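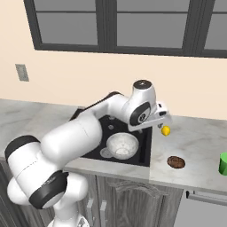
Kornley Publishes Rules for Reporting Simulated Kitchen Robot Tests, and Doubts Most Current Claims Would Pass

Kornley, the independent robot testing office, today released a practice guide for companies that quote success rates from simulated household tasks. The guide, titled Dander, runs to 8 rules. It was written after a review of sales material in which a robot's score in a rendered kitchen was printed as if it had been earned in a real one.

"A lemon in a simulator has whatever weight and friction somebody typed in," said Renato Retamal, lead author of the guide. "We have no quarrel with simulation. We use it every day. We do have a quarrel with a brochure that says 'proven in the home' when the home is a file."

Under the guide, any published success rate must carry the word "simulated" in the same sentence. Companies must state what counts as a success before testing starts. A piece of fruit lifted off the counter is a grasp. It should not be reported as a finished task if the task was to put it somewhere.

Developers are also asked to report every trial, including the ones stopped early. Kornley considers a figure of 2,000 runs close to meaningless if all of them start with the same objects in the same spots. Rule 6 calls for object positions, lighting and arm starting pose to be varied, and for the range of variation to be published with the score.

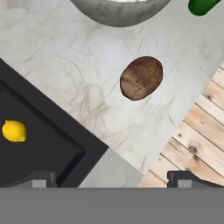

Simulated countertop seen past the open gripper fingers, with a lemon on the black tray.

Two robotics developers, Sidis and Botha, commented on drafts. Sidis objected to the rule on stopped trials, arguing that software crashes say little about a robot's skill. The rule stayed in.

"A crash is a result," said Orest Hrynyshyn, who edited the final text. "If you want to list crashes separately, list them. Leaving them out makes the percentage look better and tells a buyer less."

Kornley does not certify products against Dander and will not issue a badge. Damián Medina, head of testing, said he expects some companies to claim compliance anyway. "Ask them for the trial log," he said. "If there's no log, I'd ignore the claim."

The guide is free to download. Comments on version 2 are open through May and should be sent to Tadeo Sosa at the Kornley standards desk. Unsigned comments will be read but not published.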